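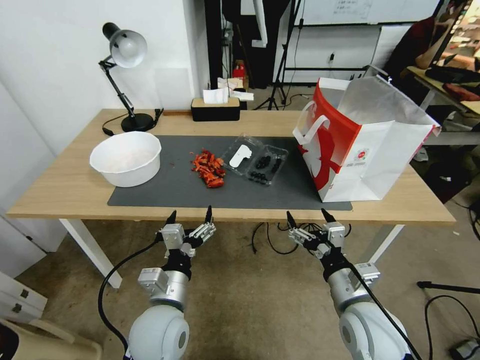

两个家长一定要用同一个账号登录吗?

两个人各用各的账号,再通过邀请码连到同一本家庭日历上。账号分开,改动记录里才看得出是谁改的。

第三节 建立共同抚养日历

我是Indira Rao,Rostton的这份设置说明从第一版起就归我写。我自己离婚后也用这套日历排孩子的接送,所以下面有些话比较啰嗦,都是我踩过的坑,您多担待!

开始之前,先把离婚协议或者法院文书里写抚养和探望的那几页找出来,放在手边。别凭记忆填。我第一次就是凭记忆填的,把“隔周周末”填成了“每周周末”,结果对方收到邀请以后打了个电话过来,那通电话不太愉快。

3.1 新建日历

1. 登录后点右上角的“新建”,选“家庭日历”。
2. 给日历起个名字。用孩子的小名就好,别写“某某抚养安排”这种,孩子大一点会看到的。名字最长20个字。
3. 填孩子的出生日期。有几个孩子就点几次“添加孩子”,每个孩子可以有自己的颜色。
4. 选时区。如果两位家长住在不同时区,选孩子上学的那个地方。
5. 点“保存”。

注意:出生日期保存以后要改,得两位家长都点确认。填的时候慢一点,看两遍。

3.2 邀请另一位家长

1. 进入“成员”,点“邀请家长”。
2. 输入对方的邮箱或手机号。
3. 附言框可以空着,也可以写几句,上限是200个字。我的建议是写一句就够:“这是孩子的日历,麻烦看一下。”(真的,别在这里讲旧账!)
4. 点“发送”。邀请码30天内有效,过期了重新发一次就行,之前填的内容都还在。

对方接受之前,您填的所有安排都显示成灰色,意思是“单方草稿”。对方接受并确认后才变成彩色。

小心:不要替对方注册账号,也不要拿孩子的手机去接受邀请。这样连上的日历,改动记录会全部记在一个人名下,以后想分开只能删掉重建。我同事Unai Nieto处理过的求助邮件里,这一类最让人头疼。

3.3 填轮换规则

1. 点“轮换”,先选类型:隔周轮换、固定工作日加隔周周末,或者自定义。
2. 选起始日。起始日是孩子第一次到您这边过夜的那天。
3. 填交接时间和交接地点。地点可以写学校门口,也可以写外婆家,系统不会去核对地址。
4. 点“预览”,往后翻两个月,对着文书一条一条看。
5. 没有问题就点“提交给对方”。

选“自定义”的朋友,请先在纸上画一遍再填。我知道听着很土,可是屏幕上拖来拖去,拖着拖着就忘了自己拖到哪一周了。

3.4 假期和特殊日子

假期规则永远压在轮换规则上面。也就是说,春节轮到对方,就算那一周本来是您的,日历也会显示成对方的。假期过完,轮换接着原来的顺序走,不会顺延。

1. 点“假期”,勾选您所在地区的节日。
2. 每个节日选“单数年归谁”“双数年归谁”。
3. 寒假从1月哪天算起,各地学校不一样,请手动填。
4. 生日单独放在“特殊日子”里,可以按小时拆分,比如上午一边、晚上一边。

注意:想要假期后补回被占掉的周末,要打开“补偿周末”这个开关,默认是关的。打开前先跟对方说一声,他那边会收到提示。

3.5 临时换班

出差、孩子发烧、老人住院,总会有这种时候。长按那一天,选“申请换班”,写上想换到哪天,发出去等回复。对方不回,日历就不变,请按原来的安排接送。电话里口头答应了,也请回来点一下,过几个月您们俩都记不清的。

3.6 常见提示

提示106:两位家长填的起始日不一致。打开“轮换”,看右侧的对照栏,谁填错谁改,改完再提交一次。

提示“等待确认”:对方还没看。可以点“提醒一次”,每天只能点一次,这个限制是我坚持要加的。

提示“规则重叠”:同一天填了两个假期,删掉一个就好。

小心:日历只是帮你们记事,它代替不了法律文书。需要变更抚养安排本身,请找律师或者去法院办,办完再回来改设置。

导出成PDF的办法在第四节,Mbali Coetzee写的,她那一节比我这节短。

本节更新于2018年7月4日,星期三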